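Vumatska Call Audio Set

README for release 5

Maintained by the Purba voice group. Questions go to the issue tracker first. Licensing questions go to Yanti Tuhumury.

Overview

Vumatska is a set of scripted two-party phone calls with matched transcripts, loss traces and listener scores. It was made to tune the jitter buffer and echo canceller in Zidik, the softphone client we ship with our contact center software. Later releases were also used to test headset profiles and to check the call quality meter in the agent desktop.

The set holds 600 calls. Each call has one audio file per side, recorded before mixing, and one mixed file as heard by the agent. The two sides share a clock, so the offset between them in the files is the real offset on the line.

Release 5 replaces all earlier releases. Scores from releases 3 and 4 should not be compared with scores from this one. The listening panel changed and the rating scale was re-anchored. See "Listener scores" below.

What is in a call

Every call follows one of 22 scripts. The scripts were written by Thiện Phí from common support topics: a billing question, a password reset, a delivery that went to the wrong address, a transfer to a second agent, and so on. Speakers were told to keep to the order of the script but not to its exact words. Interruptions and false starts were left in.

The agent side was recorded on a headset. The caller side was recorded on a desk phone, a mobile phone or a laptop in speaker mode. The device type is given in the field caller_device. Headset make and model were removed before release at the request of our supplier contacts, and we will not add them back.

Calls run until the script ends or the call reaches 90 seconds, whichever comes first. A call stopped by the limit has the flag hard_stop set to 1. Its last word may be clipped. Leave these calls out of any work on end-of-call detection.

File layout

audio/agent holds the agent side, one WAV file per call.
audio/caller holds the caller side, same naming.
audio/mixed holds the agent's received mix.
text/ holds the transcripts, one plain text file per side.
trace/ holds the packet traces as CSV.
calls.csv is the index. One row per call.
scores.csv holds the listener scores. Several rows per call.

File names are the call ID followed by the side. Call IDs are not in recording order. They were shuffled once, before release 2, and have been stable from then on.

Audio format

All audio is 16-bit PCM, mono. The agent side and caller side are wideband. The mixed file is wideband or narrowband depending on the codec settled on during call setup, and the field mix_rate gives the sample rate. Do not assume one rate across the folder. The loader in tools/ reads the header and will refuse to batch files with different rates unless you pass the resample option.

No gain control was applied to the side files. Levels differ a lot between speakers. The mixed files went through the normal client path, with gain control on.

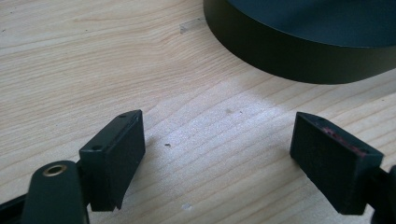

7 min read

Recording setup

Calls were placed between two rooms at our Sasdale office over a lab network with a traffic shaper in the middle. The agent room has carpet and acoustic panels. The caller room is a plain office with a hard floor, and echo in that room is clearly audible on the speaker-mode calls. We kept it that way on purpose. The echo canceller does well in treated rooms and we had no need for more data showing that.

Zulkifli Hidayat ran the network side. The shaper was set to one of five profiles at call start and held there until the call ended:

clean – no added delay or loss
office – light jitter, no loss
home – moderate jitter, occasional single lost packets
mobile – high jitter, bursts of loss
bad – high jitter, long bursts, added one-way delay

Exact values are in trace/profiles.csv. They are settings, and the traces are measurements. Where the two disagree, use the trace.

Profile and script were crossed, but not fully. The transfer scripts were never run under "bad" because the second call leg failed to set up too often. If you split by profile, check the script balance of each part.

Transcripts

The transcripts were typed by hand from the side files and checked by a second person against the mixed file. Anisa Pattinasarany wrote the style guide, which is in docs/. The main points are:

Numbers are written as spoken.
Filled pauses are kept as "uh" or "um" and nothing else.
Words lost on the line but present in the side file are transcribed in full.
Words that cannot be made out in the side file are marked [unclear].
Laughter, coughs and keyboard noise are not marked.

The third point catches people out. If you score a speech recognizer on the mixed audio with these transcripts, you are charging it for words that never arrived. The field lost_words in calls.csv lists word positions that fall inside a loss burst. Use it to mask them, or report both numbers.

Account numbers, names and addresses in the calls were supplied on prompt cards. They do not belong to customers. No customer calls were used at any point.

Listener scores

Each mixed file was rated on a five-point scale for overall quality, and on a second five-point scale for how hard it was to follow. Listeners used the same headset model and set their own volume before the first file. They could replay a file once.

For release 5 we added two anchor clips at the start of each sitting, one clean and one very poor. This pulled the middle scores down compared with earlier releases. Necati Uçar looked into a mapping from the old scores to the new ones and found it did not hold across profiles, so none is provided.

Scores are given per listener, with a listener ID. We do not supply a mean. Some listeners used only the top half of the scale, and whether to normalize for that depends on what you are doing. The script tools/panel_mean.py gives both a plain mean and a per-listener normalized mean.

Sittings were held in the afternoon, apart from one make-up sitting on a Saturday morning. Scores from the make-up sitting carry the tag makeup. They run slightly higher. We have not found out why.

Splits

The file calls.csv has a split column with the values train, dev and test. Splits are by speaker. No speaker appears in more than one split on either side. They are not balanced by caller device, and the dev split is short on mobile phones. If you need your own split, keep speakers apart. Splitting by call will give numbers that look far too good, mainly for echo work, where the model learns the voice.

Known problems

Some agent files have a short click near the start. It comes from the headset's mute switch and is present in the received mix too. Affected calls have click set to 1.

Clock drift between the two recording machines was corrected with a single linear fit per call. On a few calls the fit is poor toward the end. The field drift_resid gives the leftover error in milliseconds.

The narrowband mixed files have a faint tone under silence. It is at a fixed frequency and comes from the gateway. A notch filter removes it. We left it in.

The loss traces for the "mobile" profile were logged before the jitter buffer, while the traces for the other profiles were logged after it. This was a configuration mistake in release 1 that was found too late to repeat the calls. The column tap says "pre" or "post". Late packets count as arrived in the first case and as lost in the second. Do not pool them.

Intended use

The set is meant for tuning and regression testing of voice clients: jitter buffers, packet loss concealment, echo control, level control, and quality meters. It is small. It can be used to check a speech recognizer on phone audio but is not large enough to train one.

It should not be used for speaker identification. Speakers agreed to voice quality research and related product testing, and the license says so. It should also not be used to rate agents. The "agents" were mostly engineers reading cards, and their manner on a call tells you nothing useful about call center work.

Changes in release 5

Listener scores collected again with anchor clips.
drift_resid added.
lost_words rebuilt from the corrected traces.
Duplicate rows removed from calls.csv.
Loader now fails on mixed sample rates where it used to resample without a warning.
Style guide moved from the wiki into docs/.

Planned

A patch release is planned for March with corrected dev split labels and a missing transcript check. Audio will not change. We would like to add conference calls with three or more parties, but the trace format does not support more than two endpoints and would have to be reworked first.

Reporting errors

Open an issue with the call ID, the side, and the time offset in seconds. For transcript errors, quote the line as it stands and the line as you think it should be. Reports without a call ID will be closed.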